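House dust

From the Birkalus Home Encyclopedia, entry 209

House dust is the fine, dry, grayish stuff that settles on every flat surface indoors. It's a mixture, and no two homes have quite the same one. I've been keeping this entry going for 12 years, and it started because I moved into an old place in Illadow with dark floors and big south windows, which is about the worst combination a person can pick if they'd like to feel good about their housekeeping! I've tried to stick to things I've read up on properly or tested in my own rooms, and I've said which is which where it matters.

What it's made of

Most lists begin with skin, and people love to repeat that dust is nearly all dead skin. Some of it is, especially in bedrooms, but the share changes a lot from house to house. A good part of the rest is textile fiber (clothes, towels, bedding, the sofa) and soil that walks in on shoes. Then come hair, pet dander, pollen, bits of paper, soot from cooking and candles, crumbs, plaster, mold spores and bits of insect. Live by a dirt road and you'll have more mineral grit. Live with a long-haired cat and, well, you know what you'll have.

Lint is the fluffy end of the family. It's mostly fiber, it's light, and it clumps. Grit is the other end, and it's the part that scratches floors and dulls the finish on a tabletop if you rub it around with a dry rag.

Where it comes from

Some dust is made indoors and some is carried in. The carried-in part arrives on shoes, on dogs, through open windows and through gaps around doors. A stiff mat outside and a softer one inside make a bigger difference than I ever expected, and so does taking shoes off. I held out on the shoe thing for ages (I have cold feet, I like my shoes) and then gave in one February when the salt and slush got to be too much.

The indoor part comes from us and our stuff. Every time you fold a towel or flop down on a couch, a little puff of fiber goes up. Making the bed is a big one. If you catch it with low sun coming through the window, at 8 in the morning say, you can watch the whole cloud drift off toward the bookshelf.
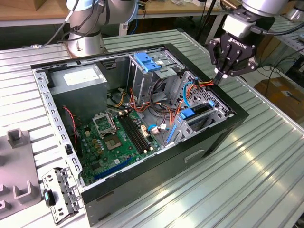

Why does dust come back so soon after cleaning?
Dusting only takes what has already landed, and plenty is still floating. The finest particles can hang in the air for hours, and walking across a rug lifts more of them, so a shelf wiped at noon can have a thin new coat by evening.

How it moves and settles

Big pieces drop fast and close to where they came from. Fine ones ride on any draft, and a house is full of drafts: heating vents, warm air rising off a radiator, people going by. Where air slows down, dust drops out. That's why it piles up in corners, behind doors and under beds, and why the middle of a hallway looks fairly clean while the edges look like a felt factory.

Static matters too. Plastic and glass can pick up a charge, and charged surfaces pull in particles that would otherwise have floated on by. Television screens are the classic case, although the old glass tube sets were much worse than the flat ones. Dry winter air helps static along, and that's part of why the same house can feel dustier in January than in June.

Ceiling fans puzzle people. You'd think a moving blade would fling everything off, but there's a thin layer of slow air right against the surface, and small particles that land in it tend to stay put. Add a trace of kitchen grease and they're glued. The leading edge usually gets the thickest strip.

Dust bunnies

A dust bunny is a loose clump of hair, fiber and smaller bits, tangled together and rolled along by drafts. Hair is the frame and everything else hitches a ride. Other names I've been sent are dust kitties, ghost turds (sorry) and slut's wool, an old one in which the first word meant an untidy housekeeper. My grandmother said "house moss," and I still think that's the prettiest.

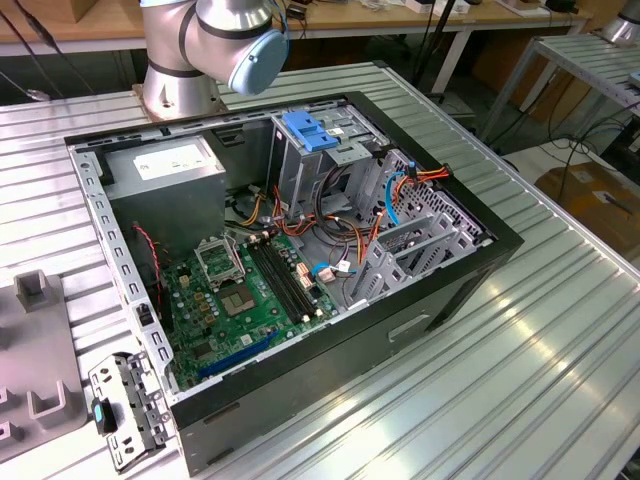

Desktop tower on its side, with the side panel off.

Dust mites

Mites are tiny relatives of spiders that live in bedding, carpets and padded furniture and feed mostly on shed skin. They don't bite. What bothers people is their droppings and body fragments, which can set off sneezing, itchy eyes and asthma. Mites take in water from the air, so they do best in damp rooms and poorly in dry ones. Washing sheets hot every week helps, and so do zipped covers on the mattress and pillows. Anyone with real symptoms should see a doctor and skip the advice of a person who writes dust articles for fun.

Cleaning it up

Work from the top of the room down, and do floors last. A slightly damp cloth beats a dry one, as a dry one mostly relocates things. I use a plain microfiber cloth sold as the Mai, in a pack of 13 (an odd number, and one always goes missing anyway), and I wash them without fabric softener so they keep their grip. Feather dusters are fun – I own one – but I only use mine on picture rails with a window open.

For floors and rugs, a vacuum with a good sealed filter is worth having. A leaky one blows the finest stuff right back out at ankle level. My own is a Prullitz canister, noisy as a truck, and it takes me 2 slow passes over the bedroom rug to be happy with it. Slow is the important part.

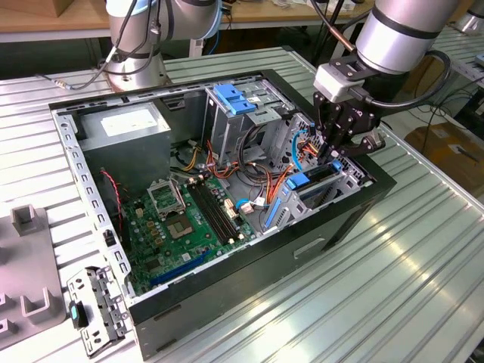 Awkward shapes are where most people give up, me included. Flat surfaces are easy, but dust loves anything with grooves, grilles and little ledges: louvered shutters, piano keys, carved chair backs, the coils behind a fridge. The inside of a desktop computer is a fine example. Look at the RAM slots with no memory in them, long narrow channels that a cloth could never get down into, and all those small parts and white connectors dotted about the board. For places like that you want moving air or a very soft brush, and the machine shut down and unplugged first. Short bursts of canned air with the can held upright are the usual way. Keep anything away from an exposed CPU socket, because the contacts in there bend or snag easily. For shutters and chair backs, a clean dry paintbrush with the vacuum nozzle held close by does a lovely job, and it's oddly relaxing with the radio on.

Dust in other senses

The verb is a contrary one. You can dust a shelf, taking dust off, and dust a cake, putting sugar on. "To bite the dust" and "dry as dust" both go back a long way, and "dust jacket" is the paper wrapper that keeps the stuff off a book. For sawdust, road dust and the dust that makes sunsets red, see the separate entries. The sawdust one is still pretty thin and I'd be glad of additions, particularly from anybody who has a lathe.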